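## Workshop Corner: The Asbridge Grippers Are Up and Running

If you've walked past the back room on a Thursday evening lately and wondered what all the clicking was, I can finally tell you! Raquel Amaral and Ju-won Do have been building hand-held grippers at Asbridge since the spring, and in August they got the second pair working. I went in meaning to stay ten minutes and left when the lights were being turned off.

The project is called Joo (Ju-won swears it isn't named after him), and the idea is a lovely one. You hold a gripper in each hand and do an ordinary job with it, like putting a pen in a cup or closing a drawer, and a camera on your head records the whole thing. Later on, a pair of small robot arms gets to learn from the recordings. No programming each move by hand, no fighting a joystick. You just do the thing, over and over, and try not to scratch your nose.

The bodies are printed on our own machine, and the first version took far too long because Raquel had drawn the handle as one solid lump. The new one comes in two halves that bolt together, prints overnight, and weighs 222 grams with the trigger spring in. I'm told that's light. After half an hour with my arms out I had a different opinion, but I've got the shoulders of a person who edits newsletters.

The part I kept staring at is the marker cube that sits on top of each gripper. Every face has its own black-and-white pattern, so the software can work out where the gripper is and which way it's tilted, even when you twist your wrist right over. Maham Rizvi wrote the tracking side and she has gone through 28 versions of it (she keeps a list on the inside of the supply cupboard door, with comments, some of them rude). The early ones lost the cube any time the sun came round. The current one hangs on beautifully, and when it does lose a face it picks up the next one so fast you barely see the jump on the plot. 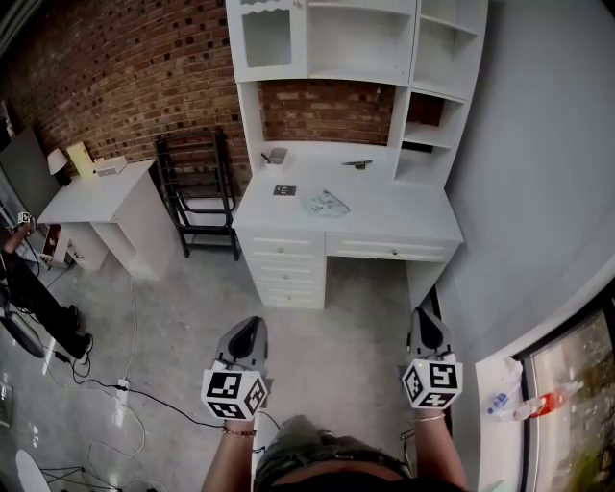

Do you need to know how to code to join in?

Most of the work is printing, filing, gluing and recording, so a steady hand and some patience will get you a long way. Maham is happy to teach the software side to anyone who wants it, starting from installing Python.

Back to the build. The cubes gave more trouble than the grippers did! Glossy paper threw back the light, so the patterns are on matte sticker sheets now, and they have to go on dead flat with a clean white border left all the way around. Trim into the border and the software can't find the edge of the pattern. Ju-won cuts them with a steel rule and a fresh blade, and he has a little printed jig that holds the cube while you lay each sticker down. If you're making anything similar at home, borrow the jig file. It's on the shared drive in the Joo folder, along with the gripper halves and a parts list that Bok-nam Ra has kept properly up to date (thank you, Bok-nam).

So far the group has 3,279 recorded tries, and the drawer tasks are coming along best. Pens are harder. Anything thin and round wants to roll out of the fingers, so Raquel is trying a softer pad with a shallow groove down the middle, cast in silicone. She had three on the bench when I visited, one of them full of bubbles, which she handed to me as a souvenir.

The arms themselves are still in pieces. One shoulder joint has a bearing that binds at the top of its swing, and Jae-hoon Bang is reprinting the housing with a looser fit. He thinks the first arm could be closing a drawer on its own before the holidays. I would very much like to be in the room for that, and I suspect there'll be a crowd.

The group meets Thursdays from 6:30 p.m. and there are two pairs of grippers, so you won't wait long for a turn. Wear something with short or snug sleeves. They could also use more matte sticker sheets and M3 bolts in any length over 12 mm, if you've got a jar of them going spare. Drop them in the Joo box under the print station.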